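Keeping the wardrobe cell in tune

Platoteck runs its garment cell in a furnished bedroom. The task is narrow: get a shirt and a hanger off the bed and onto a rail. Upkeep takes longer than the task. Each shift starts with the bed, where the yellow jersey and its wooden hanger are set out on the pillow.
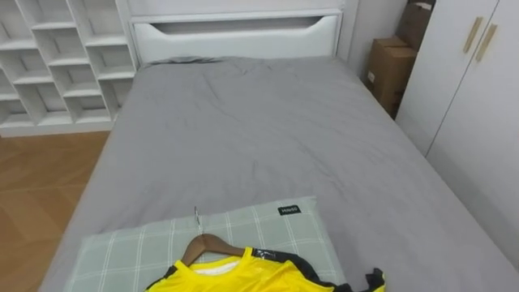 Grip and wrist checks

With both grippers closed on the shoulders, the technician reads the force log for each side. A difference above 14 counts means the finger pads are changed as a pair. Pads are replaced at 2,000 closures regardless. Cables at the wrists are checked for slack with the arms at full reach.
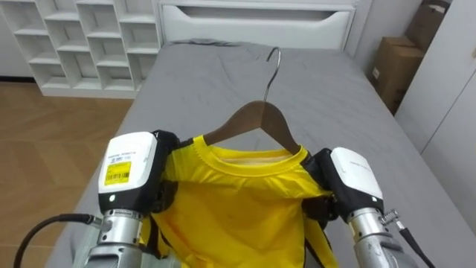
MAINTENANCE

Wrist joints are re-zeroed every 900 cycles using the Hondska routine. The rail comes next. One hand holds the garment by the shoulder, close to the chrome tube, and the approach height is corrected in small steps.

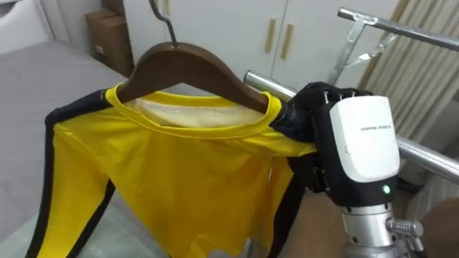
Rathnayake would shorten the interval to 702 cycles, arguing that drift shows at the rail well before it shows in the log. Platoteck has kept the longer figure until the March review.

Footing is set last. The pine step blocks must sit flat on the parquet and hard against the bed. 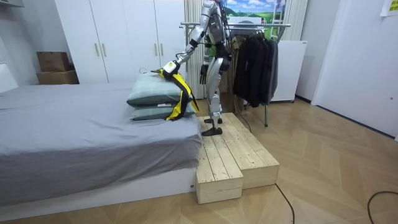
Any rocking in the blocks is taken out before the arm offsets are touched. The Hivov controller stores those offsets per stance, and a stance saved on an uneven block has to be deleted and taught again.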